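Progress report on the office filing cell, second reporting period
To: Ghada Abu Hammour, Sleiman Fund
From: Noelia Pastor, Costham workshop
November 23, 2019

Dear Ghada,

Thank you for your patience with this one, and thank you again for the long phone call in the middle of the period, which helped us more than you probably realized. You asked for plain words and no slides, so I have tried to write this the way I would tell it to you over coffee, with the money at the end where you can find it.

When I wrote to you in May we had a robot that could reach, a cabinet that stood more or less where we wanted it, and a great deal of optimism. The goal you agreed to fund was a cell that can put folders away in an ordinary office cabinet and take them out again, and that can be kept running by people who have other work to do. The second half of that sentence has taken up most of our time, and I will spend most of this letter on it.

Setting up

We moved the cell to the carpeted office in June, and I would say that was the best decision of the year, though it cost us two weeks. In the workshop we had a smooth floor and a cabinet screwed to the wall, and everything we learned there had to be learned over again. Carpet gives a little under the base. A cabinet that people use gets nudged. Kári Vídalín spent the first days doing nothing but parking the base, checking where the arm thought the shelf was, moving the base away and parking it again, until he had a routine that Shobha D'Souza could follow from a sheet of paper without him in the room.

The routine goes like this. The doors are opened all the way before the arm is powered, and they stay open for the whole session. The arm then touches three taught points on the cabinet, two along the front edge of the top and one on the shelf, and shifts its whole map to match. If the shift is larger than we allow, it stops and asks for a person. We had hoped to do without the touching and rely on vision alone, but the pale wood grain gave the vision very little to hold on to, and I would sooner have a slow start in the morning than a bent door.
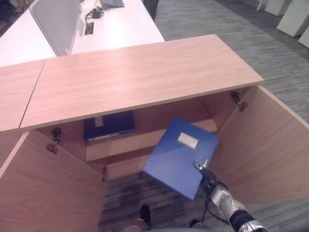
Folders have been harder than binders, which surprised all of us except Rania Abou Jaoude, who said so in the first week and has been very gracious about it since. A binder is stiff and sits where you leave it. A thin plastic folder flexes, and if you take hold of it near a corner, the far end swings a little behind the wrist whenever the arm changes direction. We cured most of that by slowing the last part of the approach and by giving the arm a short pause before it goes in toward the shelf. Rania also rewrote the grip force table so that folders and binders no longer share one setting. We ran 1,000 placements with the new table, and in 28 of them the folder ended up crooked enough that somebody had to straighten it. I know you would like that number lower. So would we, and I come to it under next steps.

Looking after it

This is the part I am proudest of, and it is not very glamorous. We now keep a proper service log, on paper, in a ring binder, with one line for every time anybody touches the machine with a tool. Shobha started it and she is strict about it, bless her. It has 101 lines so far. Reading it through from the start is a bit humbling, as the early pages are nearly all ours: a connector not pushed home, a screw left finger tight, a taught point overwritten on a Friday afternoon.

From the log we drew up a short weekly round. Whoever is on duty looks over the fingertips for wear and wipes them down, checks the wrist screws against the paint marks, feels along the cable at the wrist for any stiffness, and goes through the cabinet hinges with a screwdriver. The hinges were a late addition. The doors get opened and closed far more than any office would ever do it, and in August one of them had sagged enough to shift the opening on the right side. The robot was blamed for two whole days before Kári thought to look at the door.

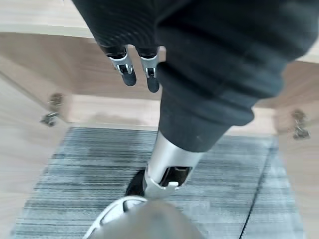 Sleeves deserve a paragraph of their own. We tried a first set from Mitex that was a little too long, and the spare cloth crept toward the wrist over the course of a day until it got in the way of the joint. Noor's old trick of taping it back did not survive the summer heat. The second set was cut shorter, and we now take each sleeve off once a month, shake it out, look at the seams, and put it back with the arm in the same pose every time so that the folds fall in the same places. Getting that pose written down took one afternoon and has saved us several.

We also had one real repair. In September the gripper began to close slowly and then to stop short. Kári had it off and on the bench by lunchtime and found a worn bushing in the finger drive, and Ilitz sent the replacement part within the week. We lost six working days altogether, of which four were spent waiting and two were spent re-teaching, because at that time we had no good way of saving the finger offsets. Now we do, and they are backed up every evening along with the taught points. We also bought a second bushing, which lives in the drawer with the spare fingertips.

Money

We are within the budget for the period. The largest single item was spare parts and sleeves together, at $2,209, and that is a little more than planned on account of the September repair and the second set of sleeves. We made up the difference by putting off the new bench, which we can manage without until spring. The full sheet is with your office already.

Next steps

Before the next report we would like to do the following. Rania will work on the crooked folders, first by gripping closer to the middle of the edge and then, if that is not enough, with a wider pair of fingertips. Kári will try the whole start routine with the cabinet deliberately moved by a hand's width, which it ought to cope with and at present does not always. Shobha will hand the weekly round over to two people from the front office and stay out of the room while they do it.

You are very welcome to come and see a session. Tuesdays are best, after the morning check.

With warm regards from all of us,
Noelia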